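Group report – Textile waste from a sports club
Written by Snežana Nikolaidis, with Rhun Hopkin and Marina Petridis

## 1. Why we chose this subject

Clothes which are too worn for a second-hand shop usually go to the general trash. In our course we learned about big factories and big numbers, but we wanted to know what happens at a small scale. Our question was simple: how much clothing does one sports club throw away in a season, and could some of it be used again?

## 2. Method

The Brendeck club agreed to help us. From June we collected every textile that members left behind or gave to us. Arwel Parry, the club manager, let us keep the material on site for 60 days. After this time we sorted it by hand and wrote each piece in a table.
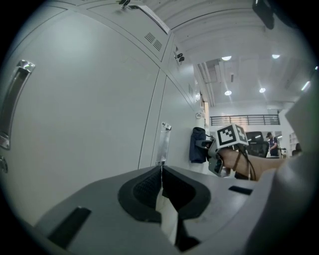
*Fig. 1. Metal cabinets with a dark cloth bag hanging at the end.*

We used four groups: wearable, repairable, only fiber, and trash. Two persons judged each piece separately. When they did not agree, the third person decided. At the beginning this took a long time – we had different ideas about what "repairable" means – so we wrote a short guide and started again from the first bag.

## 3. Results

In total we recorded 2,718 pieces. Of these, 1,294 were socks, almost half of everything. We had expected T-shirts to be the largest group. Most socks were put in the fiber group, because the heel was thin or the elastic was gone. Single socks were a special problem. A second-hand shop does not take them, even when they are in good condition.

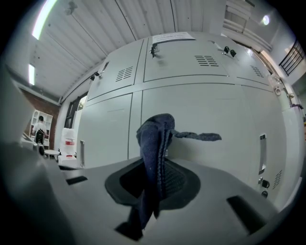 *Fig. 2. Dark sock with ribbed knit and a frayed end.*

Towels were few but heavy. If we had measured only by weight, they would look more important than they are in our table. We recommend that other groups record both weight and number.

## 4. Discussion

Eirlys Parry from the repair workshop Flullov looked at our repairable group and said we were too optimistic. In her opinion a mended sock is worn again only if the owner does the mending. We did not test this.

Our sample comes from one club, so it cannot speak for the whole town. We also did not ask members how old their clothes were.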